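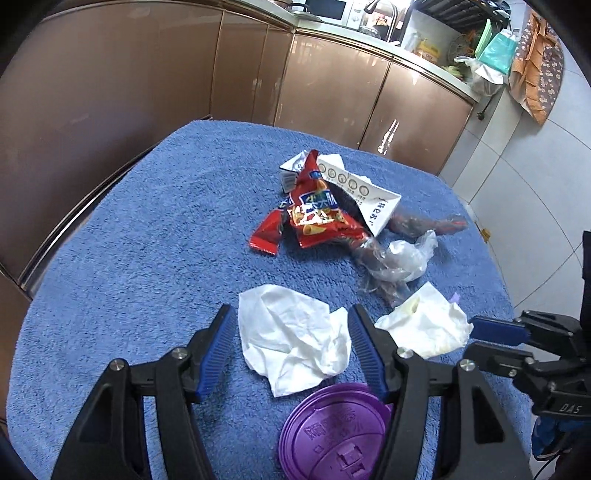 Rumemix - the after-snack table set

Hi, and thanks for downloading! This is the readme for Rumemix, my collection of pictures of what a table looks like once everybody has finished eating. Crumpled tissues, snack bags, lids, paper food boxes, all the stuff you sweep up without looking at it. I got hooked on the subject while trying to sort my own trash better, and it got a bit out of hand.

What's in it

There are 2139 pictures in this release, spread over 337 different messes. Each mess gets its own folder, plus a small text file called items.txt with one thing per line.

The words I use in items.txt

tissue - any crumpled paper tissue, clean or stained. If there's a stain I add "stained" after it, even when it's faint.
bag - snack bags and other crinkly packaging, flat or twisted up.
lid - plastic lids on their own. A lid still sitting on its cup goes under cup.
box - paper food boxes, open or shut, on their side or upright.
scrap - little bits I couldn't name. Please don't read too much into these!

Two tissues lying apart get two lines. If they're wadded together I write one line, and yes, I've gone back and forth on that (the old folders from August did it the other way, and I've fixed all but 3 of them).

Things that may trip you up

Shiny bags are a pain. The glare washes out the printing, so I don't write down brand names or flavors, only the main color. A lot of the packaging has Chinese text on it, and I haven't typed any of that up either. White tissue on a pale tablecloth is hard to see, which is why I like the towel folders best - blue terry cloth makes everything pop.

Piles are listed from front to back. Whatever is buried stays off the list.

Changes

Version 2, March 15, 2018. Split "wrapper" into bag and scrap, and fixed a bunch of typos in the Pollock folders.

Still to do: the Ivora folders have no items.txt yet. I'm working through them in the evenings, slowly.

Found a mistake? Send me the folder name and the line and I'll fix it.

Jalen Dunleavy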